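Ticket: Handicap index dropped by 2 after club import, two rounds counted twice
Product: Trandia (club edition)
Opened by: Sixten Ekström, handicap secretary
Priority: Normal (I asked for High)
Status: Reopened

Sixten Ekström wrote:

Since the last update our handicap list is wrong. I noticed it when a member who has struggled to break 100 all spring turned up with an index two strokes lower than the week before. He was delighted. The people he plays against for money were less so.

His scoring record shows the same round at Rainer twice, same date, same tees, same score. It was the only good round he has played this year, so having it in there twice does a lot of damage. I then looked through the rest of the list and found other members with doubled rounds, all of them played at Rainer, none of them played at home.

I have not changed anything. Please don't tell me to clear my browser cache.

Support wrote:

Thank you for contacting Trandia support. Duplicate rounds usually happen when a player posts a score in the app and the club also posts it from the competition sheet. Please ask the member whether he entered the score himself. You may also wish to clear your browser cache.

Sixten Ekström wrote:

I asked him. He doesn't have the app. He doesn't have a phone that would run it. He hands his card in at the desk and that is the end of his involvement.

Your explanation also doesn't cover why it only happens with rounds from one course. If members were double posting, I would expect it with home rounds too, and there isn't a single one. I cleared the cache anyway so that we can stop talking about it. No change.

Support wrote:

Could you confirm how scores from Rainer reach your club? Are they entered by hand or do they come through an import?

Sixten Ekström wrote:

Import. Rainer uses Budar for its competitions, and Budar sends the scores over at night. We have done it this way since September and it worked until your update. I know Budar will say it is your side, and I expect you are about to say it is theirs.

Support wrote:

We have reviewed the import log and the file from Budar appears to contain each round once. We would suggest contacting Budar to confirm that the file is not being sent twice.

Sixten Ekström wrote:

So the file is fine but I should ask them about the file. I did. They say it goes out once a night and they sent me their log, which I have attached to this ticket. One file, one send.

Meanwhile I did some testing of my own. I deleted the second copy of one round at 10 in the evening and looked again the next morning. It was back. I deleted the first copy of another one instead, and that one stayed deleted, with a single round left in the record as it should be. To me that says the two copies are not the same kind of record, whatever they look like on the screen. Can somebody who has access to the database look at that, please?

Support wrote:

This has been passed to our second line team.

Second line wrote:

Thanks for the test, it was useful. We can reproduce it. Rainer changed its course rating for the white tees this spring, and the update matches incoming rounds on course, date, player and rating. Rounds stored with the old rating no longer match the ones in the nightly file, so the system takes them as new. When you delete the old copy the new one matches and is left alone. A fix went out last night. Duplicates will be removed the next time the handicap calculation runs. We are closing the ticket.

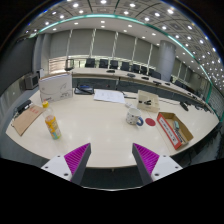 Sixten Ekström wrote:

Reopening. I believe the part about the rating, and it is the first explanation here that fits what I see. I do not believe it is fixed.

After the calculation ran I checked 50 records. The doubled rounds are gone from the scoring history, but the member I started with still has the low index. His record lists the Rainer round once and the index is worked out as if it were there twice. I did the sum on paper, then again with a calculator, and I get the higher figure both times.

We have a match play final on 9 June 2024 and he is in it. With the index you show now he gives up strokes he shouldn't, and his opponent has already asked me for a printout.

Second line wrote:

The index is stored separately and only recalculates when a new score is posted. Once he plays again it should correct itself.

Sixten Ekström wrote:

His next round is the final. I need the index right before he tees off, so "once he plays again" is no use to me. Can you force a recalculation for the club, yes or no?

Second line wrote:

Yes. It has been queued for tonight.

Sixten Ekström wrote:

The index is back where it was. Leave the ticket open until two more nightly imports from Rainer have gone through. I'll check the list after each one and write here what I find.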